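Plaltley Parts Room: Sorting and Packing Gallery

Houda Helmy, September

Plaltley moved its spare parts room to the Skinley building this summer. The old room had deep drawers, and small parts went to the bottom of them and stayed there. The new one works with open trays on tables, so whatever comes in gets looked at, put with its own kind and packed the same day if possible.

I took these notes and pictures over one month while the last of the stock was coming across. There were 900 small items on the first list, most of them electrical odds and ends, plus the supplies we use for packing them. The gallery is arranged by table. Only the sorting table is up so far, and the shelving and shipping pages will follow when the labels are finished.

The sorting table has a gray felt top. Felt keeps small plastic parts from sliding and is easier on the ears than bare metal - we had bare metal before. The trays go by color, and anything that hasn't been dealt with stays in the red one.

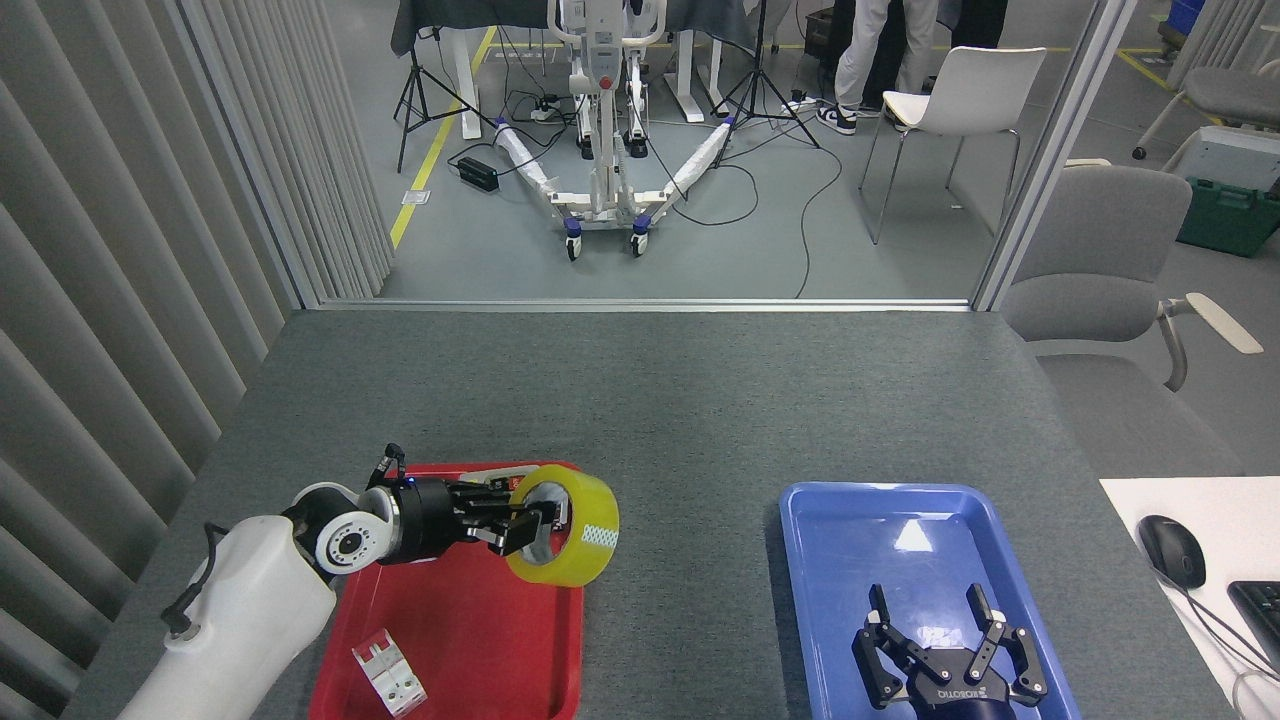

Sorting table: packing tape and a small white-and-clear plastic part in the red tray, blue tray next to it, mouse and keyboard at the right.

Tape is stock like anything else here. We keep the clear yellowish kind for cartons and a paper tape for bundles that will be opened again soon. Rolls with a label still on the side are easier to match to the order sheet, so please leave the labels alone until the roll is used up. Part rolls are fine and go back on the shelf with the full ones.

Small plastic parts take longer. Clips, covers and breaker pieces look alike until they are side by side, and some came over from the old room with no bag and no number. Those get checked against the Shawky catalog, which is out of date but has good drawings. If there is no match, the part goes in the query box with a slip giving the drawer it came from.

The list is kept on the computer at the end of the table. Each line has a part name, a quantity and a shelf. Omevgate built the list for us and set it up to print labels 16 to a sheet. Please close the list when you leave the table - two people can't edit it at once.

By the end of the month 200 items had shelf labels and 70 were in the query box. The rest are bagged and waiting for shelf space along the back wall of the storeroom.

If you recognize anything from the query box, write the part name on the slip and leave the slip with the part. Corrections to captions can be sent to me through the parts room mailbox. The box is checked at 4 p.m.

Next page: Shelving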